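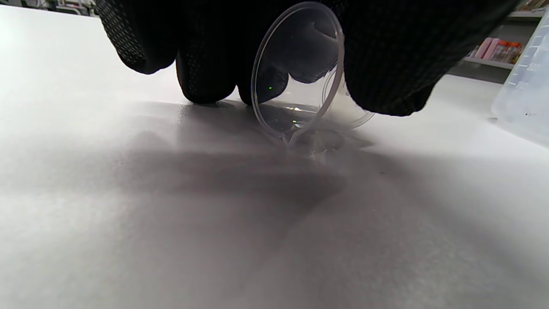

Tuesday, August 27, 2019

Quick one before work. Well, it was meant to be quick.

So the coalition in Tolis has fallen over again and every paper I've opened this morning says "populist surge" in the headline. Same two words. I lived there for three years and still read the local press badly with a dictionary open, so take this for what it's worth, but I don't think that's what happened at all.

What happened is the water bill. The government signed the loan in the spring, the lenders wanted the utilities "put on a commercial footing", and the utilities went to Giseo. Giseo put the standing charge up by 19 per cent in the first quarter. You can call the people who marched about that populists if you like. Most of them looked to me like pensioners.

And the thing is the loan wasn't even for water. It was to cover the hole left by the tax cut for the exporters, the one that was going to pay for itself by now. Has it? No. Did anyone in the finance ministry go on the radio to say so? Also no. So you cut the revenue, borrow to plug the gap, sell the pipes to please the lender, then act hurt when people vote for whoever shouts loudest about pipes.

I've had emails about my last post, mostly cross. A couple said I was soft on the opposition. Fair, maybe. I don't like them. Their stuff on migrants from Lu is nasty and it's getting nastier, and the leadership know precisely what they're doing when they hold a rally two streets from the hostels. But I don't see how you beat that by telling people their bills haven't gone up. They have the bills. They're on the kitchen table.

Then there's the packaging levy, which got about four lines in the English coverage and is, I think, the most telling bit of the whole mess.

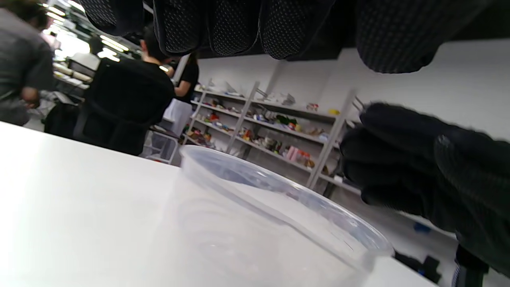
The levy was sold as a green measure and it falls almost entirely on small traders. Market stalls, lunch counters, the women who sell soup outside the bus station in Namau. The big processors got an exemption for anything "integral to an industrial process", so they pay next to nothing. Meanwhile your basic clear round tub, the deli sort with a thick rolled rim and a few ridges low down on the wall, is charged per piece. Per piece! A stallholder buying in sleeves of 200 pays the levy up front, before selling a single lunch. And she can't put the price up, the people queueing have just had the water bill too. I'm in favour of less plastic. I'd vote for less plastic tomorrow. But a tax that misses the factory and lands on the soup is a choice somebody made, and giving it a green leaf logo doesn't change who pays.

Anyway. That was the thing that brought the traders out, and the traders are who usually keep the centre parties alive in Namau. Lose them and you lose the city seats. In the harbour ward the government candidate went down by 860 votes. The ward next door was closer but same story, and turnout was up in both, so it isn't apathy either.

Some bits I haven't seen anyone join up:

The Giseo contract has a clause guaranteeing their return. If people use less water in a dry year, the price rises to make up for it. I've seen the summary, not the full text, the full text isn't public. Should be.

The unions were in talks with the government right up to the week before and walked out over the public sector freeze. Hardly reported here.

The Lu border deal. Money for more guards, found easily, in the same month there was "no room" for the clinic budget. People noticed that. I would of thought a minister might notice it as well.

None of which makes me cheerful about what comes next. My guess is a caretaker cabinet, all technocrats, very calm on television, same loan terms. Then another election in the spring with the nasty lot doing better again. I hope I'm wrong, I was wrong about the last budget vote and said so at the time.

What I'd want, for what it's worth: reopen the exporter tax, publish the Giseo contract, put the levy on producers by weight. Dull stuff. The left bloc has the first two in their programme and then spends every interview arguing about who gets to lead the left bloc. Drives me up the wall.

Will try and write up the pension vote at the weekend if I get the time, there's a table in the annex I need to read properly - it's in very small print and my scan of it is terible. Comments are open but I'm on lates this week so they may sit in the queue a while. If you're actualy in Tolis and think I've got the levy wrong, email me, I'd like to hear it.

Right, bus.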